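Does Salting Eggplant Do Anything?
Food Science Project Report, Section 3 onward
Valbona Vukčević

3. Why we picked this

Almost every eggplant recipe our group read tells you to slice it, salt it, wait, rinse it and pat it dry. The reasons given don't match. Some say salt pulls out bitterness. Others say it stops the slices from drinking up oil. A few say both and then give a waiting time that could be anything from ten minutes to overnight. I went in thinking most of this was habit, and I should admit that, as it probably shaped how I tasted things.

4. What we did

We bought globe eggplants from the Vasiliauskas produce stand in Ullham, all on the same morning in August. They were cut into slices of the same thickness with a mandoline. We made 3 batches of 600 grams each:

Batch A: no salt, straight into the pan
Batch B: salted, left for 30 minutes, rinsed, dried
Batch C: salted, left for 2 hours, rinsed, dried

Each batch was fried in sunflower oil in the same skillet. We weighed the oil before and after, and worked out how much had gone missing. Some of that oil ended up on the stove and on paper towels, so the numbers are an upper limit at best.

5. Results

Batch A used 159 grams of oil, which surprised even the people who expected it to be bad. Batch B used less, and Batch C used less again, but the gap between B and C was small enough that I wouldn't bet on it holding up. We only ran the whole thing once. Our plan said we would repeat it, and we ran out of kitchen time.

On bitterness we got almost nothing. Tasters scored each slice on a sheet without knowing which batch it came from. The scores for A and B overlapped so much that I don't see how anyone could claim a difference. Batch C was marked as "less bitter" by a few people, but the same people also marked it as "too salty," and salt hides bitter tastes all by itself. So did the salt remove something, or just cover it up? Our test can't tell those apart. A better one would have added the same amount of salt to the unsalted slices right before serving.

6. Problems with the method

The slices were rinsed by two different people, and one of them was a lot more thorough. The pan was hotter for the last batch. We entered the scores in Testia, which rounds to whole numbers unless you change a setting, and we found the setting afterward. Any small differences between A and B may have been lost there.

The kitchen scale was a Clinex, and it drifted by a gram or two when left on. I don't think this matters for the oil but it does make our decimal places look silly, so I took them out of the table.

7. What I would tell a cook

If you are frying, salting for half an hour is probably worth it to save oil – with the warning that one run proves very little. If you are roasting or making a dip, I have no evidence either way, and neither do most of the recipes.
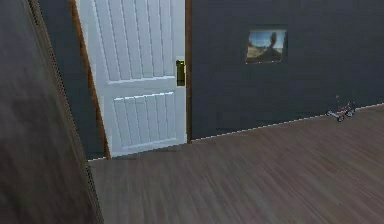
I would also want to try it with older eggplants. Ours were fresh and firm, and it may be that the advice made more sense when the ones in stores were seedier and more bitter to start with. Two recipe writers say so, but neither gives a source.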